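# Leaving a deposit dispute with Dulto: lawyer or tribunal?

**wattleandwhinge** wrote:

Small shopfitting business, two of us. Ordered joinery through Dulto, paid a $4,000 deposit, they cancelled and kept the lot as an "administration charge". Contract says disputes go to arbitration in Nernham.

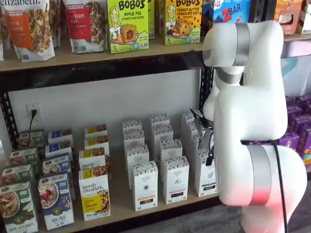 *Two-level shelving, light timber boards and black metal.*

Do I pay a solicitor or lodge it myself?

---

**plainreading** wrote:

Which clause lets them keep the deposit when *they* cancel? Most of these only bite if the customer walks. Post the wording, minus your details.

---

**wattleandwhinge** wrote:

Clause 8. "The deposit is non-refundable in the event of cancellation." Doesn't say whose cancellation. I assume the author went to lunch.

---

**plainreading** wrote:

Then I'd enjoy arguing that one. Ambiguity tends to be read against whoever drafted it. Send a letter of demand, give them a date, keep it to one page and leave out the adjectives.

---

**costs_reserved** wrote:

Disagree that it's a stroll. Business to business, with an arbitration clause, they can ask for the tribunal claim to be stayed while you trot off to Nernham. I had a run-in with Plason over a smaller sum and spent months arguing about where we'd argue. Get an hour of proper advice first.

---

**plainreading** wrote:

An hour of proper advice costs a decent slice of the deposit. And the other side has to bother turning up to ask for a stay. Plenty don't.

---

**costs_reserved** wrote:

"Plenty don't" is a bold thing to put on a letterhead.

---

**gumboot_litigant** wrote:

I used Alvarado, the fixed-fee mob. $100 for them to look over my letter of demand. They crossed out "daylight robbery" and "your so-called manager", which was most of it. Cheque arrived in December.

---

**wattleandwhinge** wrote:

Might do that. My draft has "bandits" in it twice.

Also found a line in their cancellation email saying they'd "overcommitted the workshop". Helpful?

---

**costs_reserved** wrote:

Very. Save it somewhere that isn't your phone. Still think you should get advice on the arbitration clause before you lodge anything, but I'd feel a lot better holding that email.

---

**plainreading** wrote:

Quote it in the second paragraph. Lose the bandits.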